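Weidemann Compartment Organizer, Clear Gray: Staff Review

The Karkden Lending Library maintains a collection of household tools and storage items that members may borrow for up to 20 days. Items are reviewed before they are added to the permanent catalog. This review concerns the smaller of the two compartment organizers sold by Weidemann, which the Library purchased at the regular retail price in March.

Small hardware is the most frequent cause of incomplete returns in our collection. Screws, picture hooks and spare washers were formerly kept in paper envelopes stapled to the inventory card. The envelopes tore, and staff spent a good part of each month replacing the contents. Three organizers were considered as a replacement: the Weidemann, the Flusard drawer set, and a zippered case from Fliren.

The Flusard set is well made and its drawers slide smoothly, but it is meant to stay on a shelf. When carried by the handle, the drawers work forward and open. The Fliren case travels well and weighs little. Its pockets are deep and narrow, however, and several members reported difficulty in reaching the smallest pieces.

The Weidemann box is a single shallow tray with fixed dividers and a hinged lid. The closure is firm. Our copy was filled with 300 assorted fasteners and carried between the two branches for the length of the trial, and the contents remained in their own compartments.
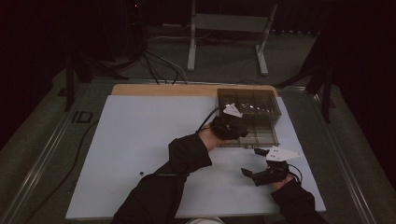
A clear gray compartment organizer on a white tabletop.

The tinted plastic deserves some comment. Brass and steel parts can be told apart through it in good daylight, but under the lamps in the lower reading room the two look much the same. Members who sort by finish will want to open the lid. Labels hold well on the outside surface and can be removed with warm water, although a faint residue was left by the older style of label the Library still has in stock.

The dividers do not come out. This limits the box to items of modest length, and our longer wood screws had to be stored elsewhere. The corners of each compartment are square, so flat washers tend to lie against the bottom and must be lifted with a fingernail. A rounded floor would be a welcome change in a later version.

One hinge pin had worked partly loose by the end of the trial. It was pressed back into place by hand and has not moved again.

Rating: 4 out of 5. The organizer has been approved for the catalog and may be reserved at either branch. Borrowers are asked to close the lid fully before returning it and to note any missing pieces on the inventory card.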